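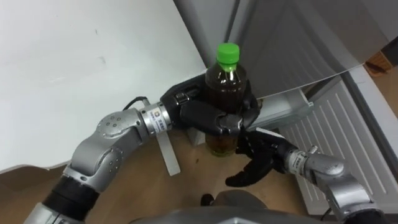 Bottle of tea, green cap.

So, Tresturside away. I'd been putting off writing this up because my voice has only just come back and typing felt like cheating, but a few of you have asked, and Cornel has already told half of Tolcombe his version, so you'd better have mine.

We lost last year's fixture by a mile. I stood behind the posts in the sleet and vowed never to go back, and naturally I was on the coach again this time with a bag of cheese rolls and my scarf tucked into my coat. It's 60 miles and the heating only works on the left. I sat on the right.

The ground is lovely, I'll give them that. One little stand, a bank down the far side and a view over the estuary if you get bored. The man on the gate told us the crowd was 972, and they'd brought a drum. Our lot made up 200 of those and we were squashed into the corner by the burger van (chips very good, burger best forgotten).

First half was grim. Their pack is enormous and they just kept picking and going, picking and going, until our boys were making tackles on their knees. 13-3 down at the break and it could easily have been more. Illia Sirko had already missed one he'd normally kick in his slippers, and the chap next to me was calling for him to come off. I told him to eat his chips.

Then Kovalchuk came on for the second half. I've moaned about him on here before and I take back most of it! He went straight into the first ruck, came up with the ball, and you could feel our whole corner wake up. Ten minutes later he was over in the corner after a driving maul that must have gone twenty metres, with half the backs joining in at the end. Sirko put the conversion over from right out on the touchline, so 13-10, and I lost a glove somewhere in the celebrations.

After that it was all scrums and shouting. Tresturside had a try ruled out for a knock-on (it was a knock-on, I don't care what the drum says) and we had one held up over the line. Then with the clock nearly gone their flanker came in at the side, the ref's arm went up, and Sirko pointed at the posts. I thought we should have gone for the corner. Cornel Zamfir, who played hooker for us for years and never lets you forget it, said take the points, take the points, over and over, like he was praying.

He took the points. 13-all, and that's how it finished.

A draw! I know it's only a draw. We were hugging strangers. My sister rang during the final whistle and thought I'd been in an accident.

It leaves us fourth, with Furard at home next, and they've got that winger who made us look silly in the cup. Kick-off is 2.30 and the car park will be full by one, so come on foot if you can. If anyone picked up a navy left-hand glove by the burger van, it's mine and I'd like it back.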